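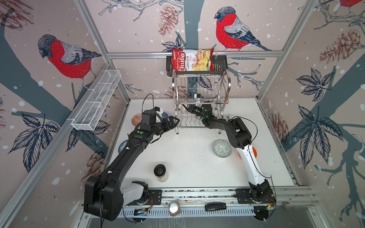

How often does the Tonik softener need salt?

Check the salt once a month and top it up whenever the level drops below the lower line inside the lid. A household that washes up by hand and runs a washing machine will normally use one bag of tablet salt every 3 to 4 weeks.

Section 4: First fill, hardness setting and regeneration

Read this section after the softener has been fixed in place and the inlet, outlet and drain hoses have been connected as shown in Section 3. Do not plug the unit in until you are told to.

Before you start

You will need a bag of tablet salt, a jug, a dry cloth and one of the hardness test strips from the accessories pouch. Do not use table salt, rock salt or dishwasher salt. Block salt will not fit the Tonik cabinet.

CAUTION: Keep the mains stopcock within reach throughout. If water appears around either hose nut, close the stopcock and tighten the nut by hand before trying again.

4.1 Filling the cabinet

1. Lift the cabinet lid and take out the cardboard packing ring.
2. Check that the float inside the brine well moves freely up and down.
3. Pour in one jug of clean water.
4. Add salt until it reaches the upper line. Keep salt out of the brine well.
5. Wipe the rim with the dry cloth and close the lid.

Note: The water level may not be visible above the salt. This is normal and does not mean that the cabinet is empty.

4.2 Opening the water supply

1. Make sure the bypass lever points to BYPASS.
2. Open the stopcock slowly until it is fully open.
3. Run the nearest cold tap until it flows without spitting.
4. Turn the bypass lever a quarter of the way towards SERVICE and wait until the hissing stops.
5. Turn the lever the rest of the way.
6. Run the cold tap again for 3 minutes. The water may be cloudy or slightly yellow at first. If it is still coloured after this time, keep running it until it is clear.

Look at every joint with a torch and feel underneath with a dry finger. Leave the cupboard door open for the first evening if you can, and look again before going to bed.
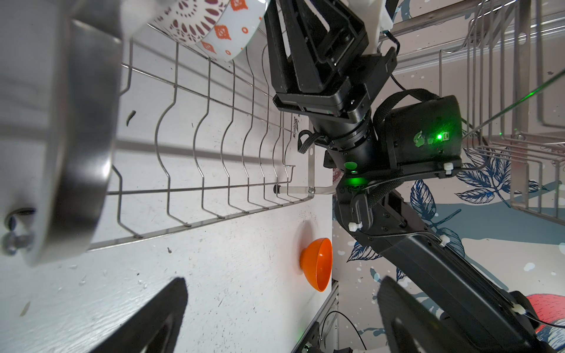

Once the joints have stayed dry, go on to the hardness setting. The softener leaves the factory set for medium water, and it will work at that setting, but it will use more salt than it should in a soft area and will let some scale through in a hard one.

4.3 Setting the hardness

1. Take a sample of water from a tap that is not fed by the softener. If there is none, turn the lever back to BYPASS and run the cold tap for 3 minutes first.
2. Dip the test strip for one second and shake off the drops.
3. Wait 30 seconds and compare the strip with the chart on the pouch.
4. Plug the softener in. The display shows four dashes, then the time.
5. Hold SET until the letter H flashes.
6. Press the up or down key until the display matches the number on the chart, then press SET once to store it.
7. Return the lever to SERVICE if you moved it.

Spots left on items that drain in the open are a fair guide to whether the setting is right. Wait a week before judging, as hard water will remain in the pipes and the hot water cylinder for a while. If a white film still forms after that, raise the setting by one and wait another week. 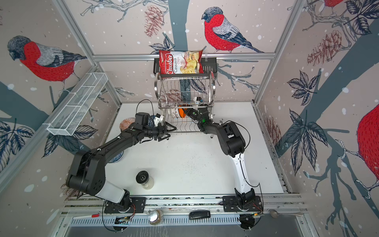
Figure 3. Dish rack on a white tabletop.

4.4 Setting the regeneration time

During regeneration the softener rinses its resin with brine and sends the waste water to the drain. Hard water is supplied to the taps while this happens. The factory setting is 3 am.

1. Hold SET until the clock flashes and enter the present time.
2. Press SET again. The letter R appears with the regeneration time.
3. Choose an hour when the household does not usually draw water.
4. Press SET to store it.

To start a regeneration by hand, hold the up and down keys together until the motor runs. Do this once now. The display counts down from 100 to 0 and then returns to the clock.

CAUTION: Do not switch the unit off during the countdown. If the power fails, the softener carries on from the same point when it comes back.

4.5 Drinking water

Keep one tap on unsoftened water for drinking, cooking and making up baby feeds. The Bhatia three-way kit includes the branch and valve for this, and may be fitted before or after the softener has been set up. Instructions are in the box.

Write the hardness setting and the month of the first fill on the label inside the lid. You will be asked for both if you contact the Dokivance service desk at Plumedstead.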